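Bass Player Wanted for Povow (Cesdale and nearby)

Last updated: 2023-12-23

Print this page | E-mail this page
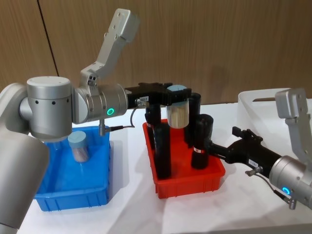
We are a four-piece garage and soul band that has lately become a three-piece, and we would very much like to be four again. Our bass player moved to the coast for a teaching job (we miss her already, and she left us her second-best amp, so you won't need to haul your own to practice). The rest of us are staying put, and we have a record half written and a run of shows coming up in February that we'd hate to play without any low end.

A little about the music, so you can decide if it's for you. Most of our songs are short and fast, with a lot of shouting in the choruses, and then every so often there's a slow one that goes on longer than it should. We grew up on old rhythm and blues singles and on loud bands who loved those same singles, and we have been told we sound like a school dance that got out of hand. We took it as a compliment! Our first album, Norkden, came out on a small local label and sold out of its first pressing, mostly from the merch table.

You don't need to be a wizard. We care much more that you can lock in with a drummer and stay there, and that you like playing in front of people. If you can sing a harmony, even a rough one, we'll be delighted. Reading music isn't needed, as only one of us can do it. You should be 18 or over, because several of the places we play are bars, and you should have your own bass.

We practice two evenings a week in the basement under D'Souza Records, which is warm and dry and has a parking lot behind it. Shows are mostly on weekends and mostly within a couple of hours' drive. Door money is split evenly after gas, and everybody gets the same share of the songwriting on anything we finish together. Nobody is quitting a day job yet, so please don't quit yours.

To try out, send a note with a few lines about yourself and a recording of you playing anything at all (a phone recording is fine). We'll write back to everyone, though it may take us 5 days or so over the holidays. If it seems like a fit, we'll send you 3 songs to learn, and you can come down to the basement and play them with us. There will be coffee, and probably too many cookies.

Write to Anitha Warrier (drums, and most of the e-mail) using the contact link.

Contact | © Povow | Back to top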